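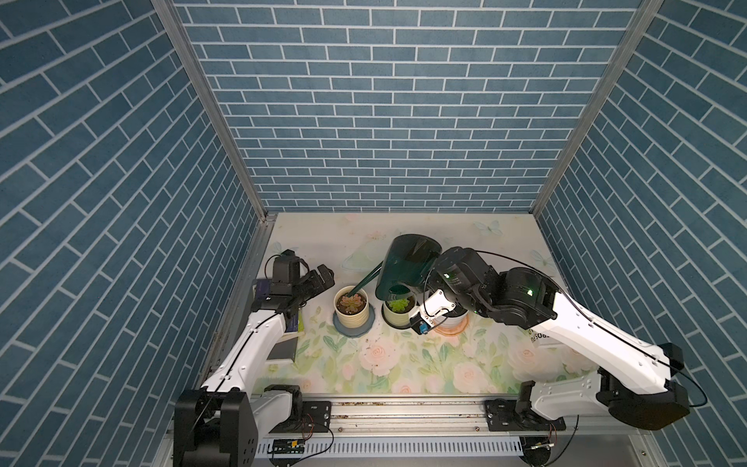 Home Workshop Essays Build Notes Contact

Let the Home Robot Be Slow

Last updated 23 April 2021

I want to defend an opinion which is not popular in our shared workshop. I think a person who builds robot arms at home should stop trying to make them fast, and should give them the small work of the house, done at the speed of the house. I came to this opinion by watering succulents.

Our workshop is called Adodholm. It is on the second floor over a shop that repairs sewing machines. Most members make furniture or lamps. There are three of us who build robots, and we share one bench with two arms on it. I came to this country as an adult and learned English mostly from manuals, so I ask the reader for patience if I sometimes write like one.

When we started in October, we had the same plan that everybody has. The arms would pick up blocks and put them in a box. We would measure how many blocks in one minute, and then we would make the number bigger. Ansel Begay wrote the first program and he was very good at making the number bigger. After some weeks the arms could do it quickly, with a lot of noise, and people from the furniture side came to look. They looked one time. I do not remember that any of them came back for the blocks.

Then we gave the arms plants. One arm holds a small green watering can with a long thin spout, and it must tip the can until the end of the spout is above the rim of the left pot. This is all. The other arm stays at the side with its gripper toward the pots, and in the present version it waits there. I have heard visitors call it the lazy one.

I was surprised by how difficult this was, and I think the difficulty was of a better kind. A block does not care how you arrive. A watering can is heavy at the beginning and light at the end, and the water inside moves after the arm has stopped. If you turn the wrist quickly, the water comes all at once and takes the soil out of the pot. The spout is far from the gripper, so a small mistake in the wrist is a large mistake at the tip. We also had the problem that the body of the can goes over one plant while the spout is going to its neighbor, and for many evenings the can knocked the middle pot before a drop came out.

Ansel's answer was to write a better controller. My answer was to slow everything down. We argued about it, in a friendly way, for most of the winter. He said that slowness hides bad engineering. If the arm shakes, he said, you must find why it shakes, and when you only make it slow you have put a blanket over the problem. I agree with half of this. It is true that I once made the arm slower and slower for two evenings, and the real fault was a loose screw in the base plate. The screw did not become tight because I was patient. Ansel has reminded me of it several times.

But his argument takes for granted that speed is the natural condition and slowness is a kind of illness. In a factory this can be correct. At Galimard, where I worked on a packing line for some years, a machine that lost two seconds was a machine that lost money, and a person came with a clipboard. I have no complaint against this. A packing line is made for packing. My home is not made for packing. I have never had a need for 71 blocks in a box. My plants want a little water and they are content to receive it over the whole length of a song.

There is also the question of who can stand near the machine. When the arms were fast, we had a line of tape on the floor and the rule was that you stay behind it. With the slow program, Birdie Lyons, who makes lampshades at the next bench, began to come with her tea and watch. After some time she began to make suggestions. She does not write programs, but she has kept succulents since she was a girl, and she told us that we watered them too often and too much, and that the rosette would rot if water stayed between its leaves. So we changed the target. The spout now should come down to the soil beside the plant. This was the best correction that anybody made to our project, and it came from a person who would never have crossed the tape.

I keep the tape, by the way. A slow arm can still pinch a finger, and I do not want that somebody reads this essay and removes the power switch from the front of the bench.

I know the other objection, which is stronger than Ansel's. It says: you can water three succulents yourself in less time than it takes to turn on the computer. It says that we put months of work, and parts that cost 370 dollars only for the second arm, into a task that a child does with a cup. I have no number to defeat this. If you count only the water, the objection wins.

I would answer with the example of my father. He built a radio, which was worse than the radio he could buy. It stood in our kitchen and we listened to the worse one. He knew what each part did, and when it went silent he opened it on the table after supper and we children were allowed to hold the screws. I know what a capacitor is from this radio. I think many people who build at home have some object like this behind them, and then they forget it and begin to compete with companies that have 200 engineers.

The competition also spoils the bench. When we chased the number, everything near the arms had to be bare. We had a gray mat and nothing else on it, and strong white lamps. Now the arms stand over a shiny surface with roses and butterflies printed on it, and the walls behind have a pattern of blue bricks. Birdie approves of the roses. Ansel says they are a test for the vision program, and maybe this is true also. What I notice is that I stay longer in the evening. There are soil crumbs on the flowers, and I wipe them up as I would do in my kitchen.

I do not say that everybody must water plants. A member of another workshop, Achterberg, wrote to me that he is teaching one arm to turn the pages of a cookbook, and it takes so long that he has the whole recipe in memory before the page is down. I was delighted by this letter. He is now the only person I know who can make the dish without the book. I would like to hear about more projects of this type, and fewer videos played at eight times the speed with music on them. If your robot needs forty minutes to fold a towel, please show me a piece of it at the real speed. I can sit.

For those who want to try it, my advice is short. Choose a task from your own house that you do every week. Put the real objects on the bench from the first day, with the real weight in them. We practiced with an empty can for too long and learned almost nothing from it. Set the speed low enough that you can reach the switch before the arm reaches anything you love. Then tighten the screws, all of them, and check them again after a week, which I write here for Ansel.

He has agreed to leave my speed limit in the program until the summer. After that he wants to try his own controller with the full can, and I have promised to hold the towel. The green plant in the middle has been moved a little farther back for this.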